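Ticket: Thumbnail grid re-renders on every keystroke in the filter field
Project: Noltwood web client
Component: AssetGrid, FilterBar
Type: Bug
Priority: High
Status: Resolved
Reported by: Poscombe support desk
Assigned to: Front end

Summary

Typing in the filter field on the asset page is slow when the library holds more than a few screens of items. Characters appear late, and on older laptops the field drops input. The page recovers when typing stops.

Environment

Noltwood web client, production build, current release branch
React 18, Redux Toolkit, RTK Query
Chrome and Firefox, Windows and macOS
Poscombe tenant, library view, default sort
Not reproduced in the Trivano tenant with the same build

Steps to reproduce

Log in to the Poscombe tenant.
Open Library and switch to grid view.
Scroll until 300 items are loaded.
Click the filter field and type any word at normal speed.

Expected: characters appear as typed, grid updates after the debounce interval.
Actual: each character lags, all loaded tiles flash, and the scroll position sometimes jumps back to the top of the grid.

Comment 1, front end

Reproduced on the release branch. The React Profiler shows a commit for the whole AssetGrid subtree on every keystroke, before the debounce fires. The debounce itself is working: the network tab shows one request per pause in typing. The cost is in rendering and has no connection to the API.

Every AssetTile reports "props changed" in the profiler. AssetTile is wrapped in React.memo, so some prop is getting a new reference each time. Checking which.

Comment 2, front end

Two props change identity on each render.

onSelect is an inline arrow function in AssetGrid. It closes over the current selection and is rebuilt whenever the grid renders.

item comes from selectVisibleAssets. The selector maps over the entity list and spreads each entity into a new object to add a displayName field. It is a plain function, so useSelector receives a new array on every store update. The filter text is kept in the same store, so each keystroke is a store update.

The console also has the "selector returned a different result when called with the same parameters" warning in the development build. It had been filtered out of the console locally, so it was missed during review.

Comment 3, QA

Tested the same build on Trivano with the same number of items loaded. Typing is slightly slow but usable, and there is no scroll jump. The tenants differ in one setting: Poscombe has the detail card enabled for the first item in the results. Turning the card off in Poscombe brings the typing delay down to the Trivano level and removes the jump.

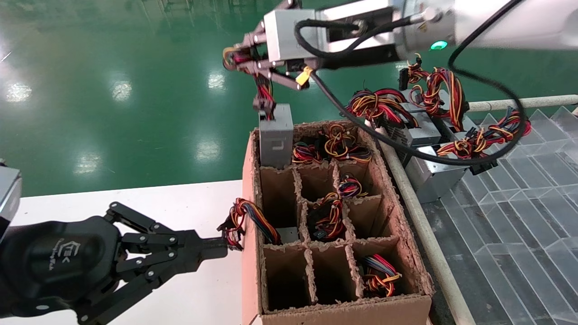

Power supply unit going into a divided cardboard box.

Captions render correctly in both tile and card. Alt text is present in the DOM. The same behavior occurs with any record in first position, so the data can be ruled out.

Comment 4, front end

The detail card explains the scroll jump. DetailCard is defined inside the body of AssetGrid:

const DetailCard = ({ item }) => { ... }

A component declared inside another component is a new type on every render. React cannot match it to the previous one, so it unmounts the old card and mounts a new one. The media element inside is recreated, its height is zero until layout runs again, and the container shrinks for one frame. When the container shrinks, the browser clamps the scroll offset.

The effect inside the card also runs on each mount. It calls the view counter endpoint. Checked the network tab with the filter for that path: one POST per keystroke. View counts for Poscombe are inflated as a result. Raised with the Nnaji analytics service as a linked ticket, because that side has to decide whether to correct the stored counts.

Comment 5, front end

Proposed changes:

Move DetailCard to its own module. Pass item and tenant settings as props.
Replace the plain selector with createSelector. Inputs are the entity list, the applied filter and the sort key.
Remove displayName from the mapped object. Compute it inside AssetTile from the entity, so the original reference is kept.
Wrap onSelect in useCallback and dispatch the item id only. The reducer already has the current selection, so the closure is not needed.
Keep the draft filter text in local state in FilterBar. Dispatch to the store after the debounce.

The last change alone would hide most of the symptom. It should not be merged alone. Any other store update, such as an upload progress event, would still re-render the full grid.

Comment 6, reviewer

Agree with the list. Two points on the branch.

FilterBar now holds its own text, but the "Clear all" button in the side panel resets the filter in the store. After that click the field still shows the old text. FilterBar needs to pick up an external reset. Suggest a key on FilterBar tied to a resetCount value in the store, so there is no effect copying store state into local state.

The debounced function is created with useMemo but is not canceled on unmount. Leaving the page within the interval dispatches a filter change after the library view has closed. On return, the grid opens already filtered.

Comment 7, front end

Both points addressed. resetCount added to the filter slice and incremented in the clearAll reducer. Cleanup function added to cancel the pending call on unmount.

Clear all now also cancels any pending debounce, as the key change unmounts the old FilterBar. Added a test for this: type, click Clear all before the interval ends, advance the fake timers, expect an empty filter in the store.

While running the suite, 6 snapshot tests failed for AssetTile. The markup is identical apart from a data attribute that had been written from the spread object. Nothing in the client reads the attribute. Snapshots updated in a separate commit so the diff stays readable.

Comment 8, QA

Retested on staging with the fix branch.

Poscombe, card on: no lag, no scroll jump.
Poscombe, card off: no lag.
Trivano: no lag.
View counter: one POST when the card first mounts, none while typing.
Clear all: field and grid both reset.
Leave page during typing and return: grid opens unfiltered.
Upload in progress while scrolling: only the progress bar commits in the profiler.

One remaining item. When the applied filter changes the first result, the card swaps to the new item but the view counter does not fire. The effect has an empty dependency array, and the card no longer remounts. Reopening for this.

Comment 9, front end

Confirmed. The old remounting behavior was masking the wrong dependency array. Changed the dependency to item.id. The counter now fires once for each distinct item shown in the card.

The react-hooks/exhaustive-deps rule was set to "off" for this folder in an override left over from the grid migration. Removed the override. The linter reported 2 further cases, both in the export dialog and both harmless at present. Fixed in the same branch.

Also enabled react/no-unstable-nested-components at error level for the whole client. No other violations.

Comment 10, QA

Counter verified on staging. Filtered to change the first result several times, one POST for each new item. No regressions in the library smoke run. Closing after deploy.

Resolution

Fixed in the release branch and deployed Wednesday. No configuration change is needed on the tenant side. Users with a tab open from before the deploy need to reload the page.

Linked tickets

Nnaji analytics: view counts inflated by repeated mounts (open)
Noltwood web client: virtualize the asset grid (backlog)
Noltwood web client: stop filtering selector warnings in the local console setup (closed)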